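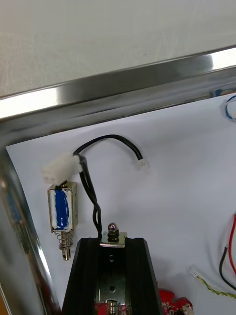

Solenoid on the white board, the plug of its black cable not mated. Mokbridge open day, Jul 18, 2023.

Thread on the Harusix wire handling cell at the Mokbridge open day. Mostly notes to myself, posted because a few of you asked what it was like. I build cable looms for a living and do not work for any of the firms mentioned.

Set-up as explained to us: Harusix supplies the arm and the control software, Firnano makes the gripper fingers, Van Dijk does the integration. Rianne Jacobs from Van Dijk gave the talk and ran the cell. She took questions while it was running, so my notes are out of order in places.

The task on show was picking up loose wire ends and bringing them to where they are wanted. No screwdriving, no crimping. All the terminals come ready crimped. If you were hoping for a full loom assembly, that is not what they have, and they did not claim it.

Wires are a bad case for a robot. A bracket stays the shape it was drawn. A twisted pair has its own set from the reel and keeps some of it whatever you do. Anyone who has tried to lay a loom flat on a bench knows this already, so I will not labour it.

First surprise: no CAD model of the harness at all. The software gets the position of the board and the positions of the fixed parts. Everything flexible is found by the wrist camera, each time, from scratch. Jacobs said they tried modelling the wires in April and dropped it.

Speed. It is slow. Transfer moves look normal, then the last part of each approach goes at 10 mm per second. I asked whether that was for the visitors. It was not. It is the speed they run at when the hall is empty too.

Reason given is the camera. It takes a fresh look on the way in and corrects. Faster than that and the correction comes after the fingers have arrived. Sounds like a latency problem to me and I said so. She agreed it was partly latency and partly exposure time.

Exposure brings me to lighting. Shiny work surfaces and bare hall lights are a poor mix. You get a glare patch, and a bright crimp next to a glare patch is hard to separate from it.

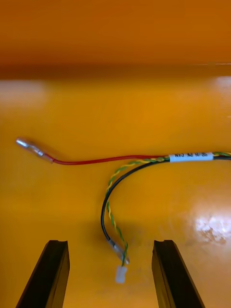

They could have gone to a matt surface and have chosen not to, on the grounds that customers' benches and enclosures are shiny as well. I can see the argument. I would still want a diffuser over the cell, which costs next to nothing. Noted down, passed on, no promise made.

Where to grip. For a bare terminal the software goes for the insulating sleeve over the crimp and keeps off the metal. Correct choice. Squeeze the metal and you change the fit, and you find out at final test.

For the small white connectors it takes the housing across the narrow side. My question was about latches, as a finger closing on a latch will release it or break it. Answer: the grip side can be set per connector type, by hand, in a table. So someone has to fill in the table. Fine for us with a short list of housings. Less fine if you do one-offs.

Fingers: the grooved tips are there so that a round wire settles in one place when the gap closes. I was allowed to handle a spare pair. The grooves have a small radius at the edge, no burr that I could feel. Firnano will cut other profiles to order. Lead time quoted was 6 weeks, which is long for a part that size.

Grip force is a setting in the program and is not measured at the tip. I would want it measured. A thin conductor and a fat one should not get the same squeeze, and at present somebody has to remember that when writing the job.

The table of settings is one thing, the manual is another. 131 pages, I was lent a copy over lunch. Chapters on safety and calibration are good. The chapter on teaching a new wire type is four pages and two of those are a diagram. I photographed the contents list and will not be posting it.

Calibration, for those who asked. Camera to finger offset is checked at start of shift against a printed target. Takes a few minutes. If the check is out of limits the cell will not start. No automatic check during the shift. A knock to the camera mount at eleven would therefore be found the next morning, unless the picks get bad enough for somebody to notice. I raised this as well.

After lunch Jacobs went over the harder board, the one inside the enclosure. Less room for the fingers, the steel edge throws reflections, and the wires spring back over each other when let go.

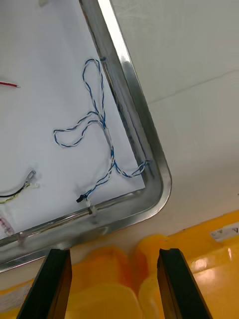
Blue-and-white pair in two loops on the panel, small black connector at the end of one branch. Gripper fingers at the bottom.

The loops are the difficulty there. Take hold too far back along the pair and the free end points anywhere it likes. Her rule is to grip as near to the connector as the fingers allow and accept a second attempt if it comes up at a bad angle. Same rule I give apprentices.

I asked what happens when two wires lie across each other. The software ranks the picks and leaves the lower wire until last. If it cannot tell which one is lower it stops and asks the operator. I would take that over a guess.

I asked for a success rate and was told they do not give one at open days, as it depends on the job. Reasonable, but I cannot write a business case from it. They offered a trial with our own looms instead. We send parts, they send back a report and the camera recordings. I have put the request in.

Safety, briefly. The cell had a light barrier on the visitor side. Stepped back to see what would happen, stepped forward, it paused and resumed on the operator's button. Stopping distance sheet was pinned up next to it. More exhibitors should do that.

Price: quoted on request only, so no number from me. Floor space is modest. Compressed air not needed, the gripper is electric, which matters to us as our air line is at the wrong end of the shop.

For anyone going to the next one: parking at Mokbridge is poor. Train and then the bus, 33 minutes door to door from the main station. Tea was adequate.

Open items on my list: force measurement at the tip, calibration check during the shift, finger lead time, and the short chapter in the manual. I will add to this thread when the trial report comes in. Replies about connector latches especially welcome, tell me which housings have given you trouble.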